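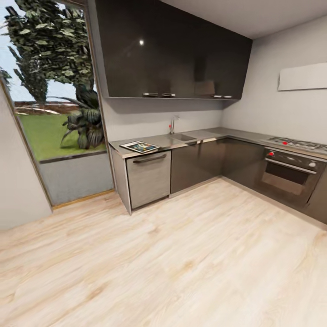 How to make a salt dough garland with children

Salt dough is one of the cheapest craft materials, and it keeps small hands busy for a whole afternoon. I make this garland every August with my nieces, so it is ready long before the holidays. The recipe is from my friend Sânziana Dinu, I only changed the amount of water.

What you need

200 g plain flour
100 g fine salt
100 ml lukewarm water
Cookie cutters, not bigger than 6 cm
A drinking straw
Acrylic paint and a soft brush
2 meters of cotton string

Step 1. Mix the dough
Put flour and salt in a bowl and stir them. Add the water little by little. Knead for 10 minutes, until the dough does not stick to your fingers. If it cracks, wet your hands and knead again.

Step 2. Roll and cut
Roll the dough on baking paper to a thickness of 5 mm. Cut the shapes and take away the extra dough around them, so you don't have to lift them. From this quantity I get roughly 19 pieces.

Step 3. Make the holes
Press the straw through each shape, at least 1 cm from the edge. Turn it a little when you pull it out. For long shapes make two holes – then they will not spin on the string.

Step 4. Dry the pieces
Slide the paper onto a tray and bake at 100 °C for two to three hours. Turn the pieces once, after the first hour. An adult should do this step. Let them cool completely in the oven with the door open.

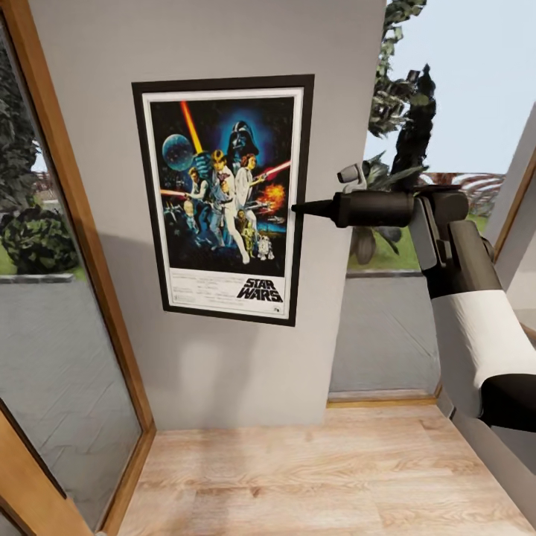

Step 5. Paint
Paint one side and the edges, wait until they are dry, then paint the other side. Two thin layers look better than one thick layer. Children under four can use finger paint, but the color will be more pale.

Step 6. String the garland
Thread the first piece and tie a knot behind it. Leave a space of three fingers and continue. Keep 20 cm free at both ends for hanging.

Storage

Wrap the garland in paper and keep it in a dry box. Salt dough takes water from the air, so a basement is not a good place. If a piece becomes soft, put it back in the oven only when it is not painted.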